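Refurbished rack server for a home office, is the "fully tested" claim worth anything?

Posted in Home Computing and Networks
1 Oct 2025

I do the books for a handful of small shops and I've been keeping everything on an old desktop in the closet. It's slow and the backup software nags me every morning. A seller called Plirnier has used rack servers listed for $510, described as "enterprise grade, fully tested, like new inside." My brother-in-law bought one and says it's the best thing he ever did, but he also said that about his above-ground pool.

What I need is somewhere to keep files that three of us can get to, plus a copy of it all somewhere else in case of fire. That's it. No websites, no games, no video.

I'm suspicious of the price and I'm suspicious of "tested." Tested how? They don't say. The warranty is 61 days, which is such an odd number that I asked about it and got back a paragraph about customer satisfaction. Has anybody here bought one of these and been glad a year later? Please don't tell me to put it all in the cloud, I've heard that speech.

ledgerline

Teemu Kauppinen

Hold on to your $510 for a minute.

I've bought used servers for work and for home, and the words "fully tested" have meant everything from a two-day burn-in to somebody plugging it in and seeing a light. There's no rule about it. If the seller can't tell you which tests were run and for how long, assume it was the light. Ask for the report. A decent seller will have a file with your unit's serial number on it, showing the memory check and the hours on each drive. If they send you a blank form or a link to their "quality promise," you have your answer.

"Like new inside" bothers me more. Nothing that ran day and night for years in somebody's data room is like new. It may be clean. Compressed air is cheap. What ages is the fans, the power supplies, the drives and the little battery on the board that keeps the clock, and none of those look any different when they're close to the end. I'd budget for new drives no matter what the listing says, and I'd throw the included ones in a drawer.

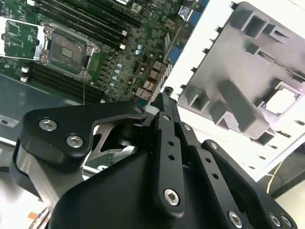 Then there's noise, which sellers never mention. A rack server moves air through a flat metal box with small fans spinning very fast, and it was built for a room where no one sits. Mine was in the basement with the door shut and I could hear it in the kitchen. Some models calm down after they start up. Some calm down until you put in a drive or a card they don't recognize, and then they run the fans high for good. People online will tell you there's a command to fix it. Sometimes there is. I spent a weekend on that command and ended up moving the machine to the garage, where it was too hot in summer.

If you do open one up, and you should before your return window closes, pull the power cords first. Both of them, if it has 2 supplies. Then check these:

Memory sticks seated all the way, clips closed
Air shroud back in its place, with no broken tabs
No swollen or leaking parts on the board
Fans turn freely by hand
Labels on the drives match the paperwork

Don't run it with the shroud left off because it's "just for a minute." The shroud steers the air over the hot parts, and without it the air takes the easy way out. I've seen that done by people who ought to know better.

As for power, look up the idle draw for the exact model and work it out against your own electric bill. I won't give you a figure because every figure I've ever been given was wrong for my setup. It's never nothing, though, and a bookkeeping file share is asleep most of the day.

My opinion, for what you paid for it: for three people and some documents you want a small two-drive storage box, a quiet one, and a separate drive that lives at somebody else's house and gets swapped once a month. It's dull and it would do the job. A rack server is a hobby. If you want the hobby, fine, but then don't put client records on it until you've lived with it through at least January.

endel_fan

I disagree with all that negativity. Got mine from Endel Surplus and it's been running perfect, never had a single problem. They packed it really well. Fan noise is not that bad if you have a closet. Go for it!!

Also the clock battery thing is a myth, mine has never been changed.

Teemu Kauppinen (comment)

How long have you had it?

endel_fan (comment)

Since August

susbridge_sal

I'll add something about the warranty since the others skipped it. Read who pays shipping. These machines are heavy and a "free replacement" can mean you pay the freight both ways, on a box you've probably thrown out by then. Keep the box. I bought a pair from a place out in Susbridge and one had a dead power supply on arrival. The seller was polite about it, and polite for three weeks, and in the end I bought the part myself because it was cheaper than mailing the thing back.

I'd also ask whether the odd number of days starts when it ships or when it arrives. With a slow carrier that's a real difference.

I don't fully agree with Teemu that it's only a hobby. Parts for the common models are cheap and easy to get, and having a second power supply is nice if your wiring is as bad as mine. But he's right about the drives. And whatever you buy, a Kjærgaard storage box or a server or another old desktop, do a practice restore. Delete a folder you can spare and try to get it back. Plenty of folks have backups they've never once opened, and I was one of them until I needed a tax return from a drive that had been copying empty folders for a year – no error, green check mark every night.

ledgerline (comment)

Thanks. I wrote to Plirnier and asked for the test report for the unit they'd send me. They answered that all units are "tested to a high standard" and offered me 2 percent off if I ordered this week. I think I'm going to look at the small boxes. Sal, did the practice restore need special software or did you do it from the regular screen?

susbridge_sal (comment)

Regular screen. Look for "restore" or "versions," they all call it something different. Do it on a day when you don't have a deadline.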